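Weight transfer loses verts after mirroring the mesh

fakir_rigs
I have a character body with 2,145 verts. After I mirror the left side over and copy the skin weights, the count drops to 2,143 and the copy by vertex order fails. Closest point works, but the armpit gets weights from the ribs. Is there a clean way to do this?

itlow
Your mirror tool is merging verts on the center line. Set the merge threshold lower, or turn it off and weld the center by hand. Then check the order before you bind anything.

stistuvby
I would not rely on vertex order at all. Unwrap it and transfer by UV. I've done it that way since December and the armpits come out fine.

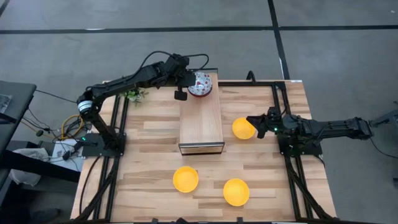 Tabletop, bowls and two black arms

itlow
UV transfer breaks at the seams. If the seam runs under the arm you get the same problem in the same place.

stistuvby
Then move the seam. Mine goes down the back of the arm.

fakir_rigs
I can't move the seam, textures are already painted. I lowered the threshold and I'm back at 2,145. Vertex order copies now, but the right shoulder still collapses at around 100 degrees.

clikville
That is a separate problem. Check that the right clavicle joint has the same orient as the left. If you mirrored the joints with orientation instead of behavior, the twist goes the wrong way.

fakir_rigs
It was set to orientation. I'll redo the joints Friday and post the file.

stistuvby
Still think you should fix the UVs.

3 comments

gridlock_b: Same issue on a mesh with 2,163 verts. Threshold fixed it.

itlow: Good. Delete history after the weld too.

mopey: Does this work with blend shapes already attached?

14 shares

Contact | Copyright Clikville Forums | Back to top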